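Home Workshop Power Connectivity Tips Contact

Running a small workshop on a mobile connection

Many small workshops, repair counters and home kitchens selling food now take orders, payments and stock updates through a mobile phone network, with no fixed line at all. The arrangement works well if the equipment is set up with some care. These tips were collected from tenants of the Puslow units, where mobile data is the only service on offer, and apply equally to a kitchen trading from home.

Placing the router

Put the router high up and near a window on the side facing the mast. Metal shelving, fridges and foil-backed insulation all weaken the signal. Before fixing anything to the wall, run a speed test in each possible position, at the same time of day, and write the results down. In unit 3 the router was moved from under the bench to the top of a door frame and the download speed doubled.

Keep it away from the hob and the kettle. Grease and steam get into the vents and the unit will overheat in summer. A router should never be boxed in to hide the lights.

Power cuts

A payment terminal with its own battery will carry on through a short cut, but the router will not. A small 12-volt battery backup, of the kind sold for alarm systems, will keep most routers going for an evening. Check three things before buying: the voltage printed on the router's own adaptor, the current it draws, and the polarity of the plug. A wrong plug can destroy the router the moment it is connected.

Test the backup in November, before the worst of the weather, by switching off at the wall and timing how long the router stays on. Replace the battery when the time has fallen by half.

Data allowance

Stock and till software uses little data. Updates and camera uploads use a great deal. The Trorneo till package used 94 MB in a month at one counter, while a single tablet left to update itself used 198 MB overnight. Turn off automatic updates on every device and run them by hand once a month. Set a warning on the account at 200 MB below the limit.

Taking payments offline

Most card terminals can store payments and send them later. Find out the limit per sale and the total limit, and write both on a card by the till. Stored payments may still be declined when they are sent, so use this mode for small sums only. Mobile money needs a live connection at the time of sale. Wait for the confirmation on your own handset and do not accept a screenshot from the customer. 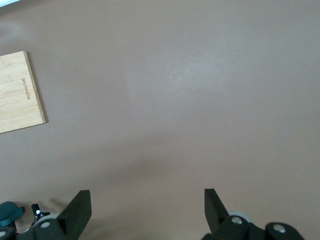 Bakhtiari Small Enterprise Team, Digital Trading Section

Phones and tablets at the bench

Keep one tablet for orders and use it for nothing else. Fit a silicone cover and wipe the screen with a barely damp cloth; spray cleaner must go on the cloth and not on the glass. Floury or oily fingers will not register properly on most screens, and a cheap stylus solves this.

Charge from a socket above bench height. Cables that hang across a working surface get cut or pulled.

Backing up

Export the order list and the customer list weekly to a memory card and keep the card in another building. Users of Cirau will find the export under Settings, then Records. Open the file on a second device to check that it can be read.

Corrections to Raghavendra Kotian at the team office. Page last checked 10 Mar 2019.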